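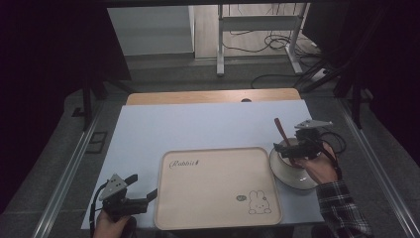 The Rabbit tray, plus the bowl, the plate and the spoon

Filed under: Home > Kitchen & Table > Threads

25 August 2024

OK so a few of you asked about the tray after I mentioned it in the breakfast thread, so you're getting a whole thread on trays now. Sorry in advance (not very sorry).

It's beige, rounded corners, a bit of a raised rim, and it says "Rabbit" up in one corner in curly dark writing. Just in case you weren't sure what the animal was! The rabbit itself is down in the opposite corner, long ears straight up, and it gets a tiny gray-green speech bubble.

I love the speech bubble. My niece thinks he's asking for toast. I think he's asking who left the radio on.

It cost me 20 dollars at Craddock, the kitchen shop by the bus depot, back in May. I went in for a sieve and came out with no sieve.

Gwenllian Samuel got the same one a week later and uses hers for mail and keys. Gwenllian, I say this with love, that is a soup tray.

The rim is what sold me. My old tray from Sundine was completely flat and every bowl I put on it went for a little ride on the stairs. One lentil incident and it went to live under the plant pots.

On to the bowl. White, round, nothing fancy, and the plate under it is white too with a thin brown edge. I'm a plate-under-the-bowl person now. You get somewhere to park the spoon and a landing spot for crumbs, and it makes leftover rice feel like you ordered it.

The brown wooden spoon I will defend forever. Metal on the inside of a bowl makes a noise that goes right up my neck. Wood is quiet, it doesn't burn your lip, and it's long enough to lean in the bowl without sliding under the soup (mostly).

Spoon care, because two people already messaged: wash by hand, dry it standing up, wipe on a little oil when it starts looking thirsty. I use the Purkov board oil. One bottle has lasted me ages. Please don't leave it in the sink overnight, I have done this and it went fuzzy.

Someone asked if everything fits on the tray together. Bowl and plate, yes, with space left for a folded napkin. Add a mug and you're playing a game. I put the drink on after I've sat down.

I also like setting things out next to the tray first and loading it last, heavy stuff in the middle. Aniela Makowska taught me that when we did weekend shifts at the Clurnora cafe and I was dropping a LOT of scones.

Pale cloth under a beige tray is a nice quiet combo, by the way. I used to do a red check cloth and the poor rabbit just vanished.

Cleaning the tray: warm water, soft sponge, done. I stay away from the scrubby side because I don't want to find out what it does to his ears. Tea rings come off with baking soda if you get to them the same day.

Question for you all, do you carry your tray with the picture facing you or facing the person you're bringing it to? We had a proper argument over this at my house. I'm team facing the guest.

Update, the answers are very split and one of you said "sideways," please explain yourself.

Still need a sieve.

More from this thread author
Breakfast in bed, minus the crumbs
Wooden spoons I've kept and one I threw out
Do you iron tablecloths? (long one)
Soup for one when it's too hot for soup
Mugs that don't fit anywhere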